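The sock pile, and how to get to the end of it

Most households have a place where socks wait. In ours it was a drawer in the spare room, and by March it would no longer shut. I moved the lot to the kitchen table and decided to learn how to do the job properly.

The advice from the Bomik laundry in Gastthorpe, which handles 2593 items in an ordinary week, is to start with a bare surface at waist height. A bed is too soft and too low. Push anything that lives on the table to the back, against the wall, and work in the space left at the front. Then take each sock by both ends and pull it straight before you do anything else.
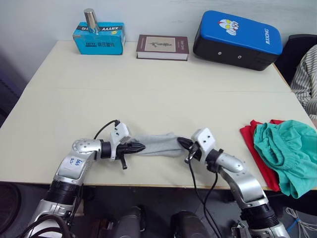
A grey sock pulled straight between two grippers, with a book and a box at the back of the table.

Pulling matters more than folding. A sock that has been through the machine comes out shorter on one side than the other, and it will not lie against its partner until that is put right. Two short tugs are enough. Long ones wear out the elastic.

After that, lay it down and smooth it from the toe towards the cuff. Plain grey socks are the hardest to match, and the ribbing is the best guide.

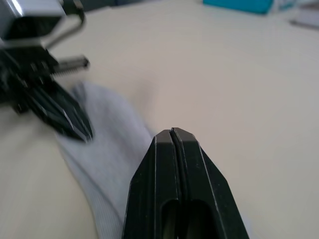 Compare the width of the ribs first and the length of the foot second. Colour comes last, as two socks from the same packet can fade differently. Once matched, fold the pair in thirds and stand it on its edge in the drawer. Rolling one cuff over the other is quicker, but it stretches the top.

Shirts and other larger pieces follow the same order: flatten, line up, fold. Bright cottons should be kept apart from pale ones until they are completely dry.
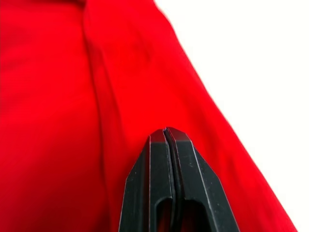
Creases left by the drum can be pressed out with the flat of the hand if you get to them early. Leave them overnight and you will need the iron.

I bought a Vutby drawer divider with 7 slots and filled it in one evening. The socks with no partner went into a bag on the back of the door, where they have until the end of the month.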